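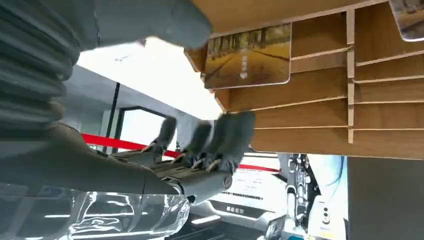
Mano de cuatro dedos + pulgar bajo el estante de madera, vista desde la cámara de muñeca.

6 ene 2018 – cuaderno de taller, prueba de agarre de tarjetas

Objetivo de hoy: comparar la mano Kikuvach con la pinza Ikau de dos dedos en objetos finos. Mismo estante, mismas tarjetas (las de hotel, esquinas redondeadas, con la foto del camino y los árboles). Controlador Nido en las dos.

Cámara de muñeca: el pulgar se come toda la franja de arriba y el fuelle tapa el lado izquierdo. Al acercarse al estante desde abajo las baldas salen en diagonal, muy forzadas, y el detector las confunde con el canto de la tarjeta. Además el techo blanco quema el fondo. Bajé la exposición a mano, mejora algo. Probar la otra óptica antes de tocar mas el software.

Con la Ikau: entra fácil entre baldas, pero si la tarjeta está inclinada la empuja hacia dentro. Hay que corregir el ángulo cada vez. Rápida, eso sí.

Con la mano: más lenta, 40 ms de retardo entre orden e índice (medido con el registro de Nido, no a ojo). Los dedos juntos chocan con la balda de abajo si no se separa antes el primero. Cambiado el orden de cierre – primero índice, luego pulgar, los demás quietos.
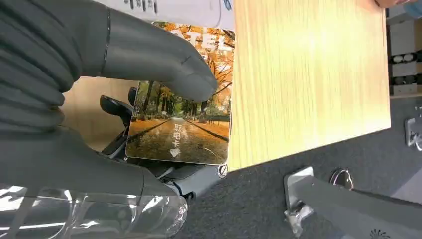

Con ese orden el índice apoya en la mitad superior y la tarjeta queda vertical. Pega: el dedo tapa parte de la palabra HOTEL, se lee solo TEL. El lector de texto de Nghiêm pide la palabra entera, así que le paso la parte de abajo, 取电卡 y el triángulo, que está despejada. La flecha sirve para saber qué lado se inserta, no hace falta nada más.

Fuerza: empecé en 500 (unidades del controlador), dobla la tarjeta. En 107 se escurre al girar la muñeca. Me quedo en un punto intermedio, sin afinar todavia.

Pendiente:
– recalibrar cámara-muñeca, la de mayo ya no vale
– repetir con botella, mismo programa de cierre
– guardar los parámetros de Nido ANTES de apagar
– yemas con más goma para la Ikau

Entradas recientes
Nido: retardo en el bus de dedos
Ikau, cambio de yemas
Nghiêm: lectura de texto con oclusión
Kikuvach, ajuste del pulgar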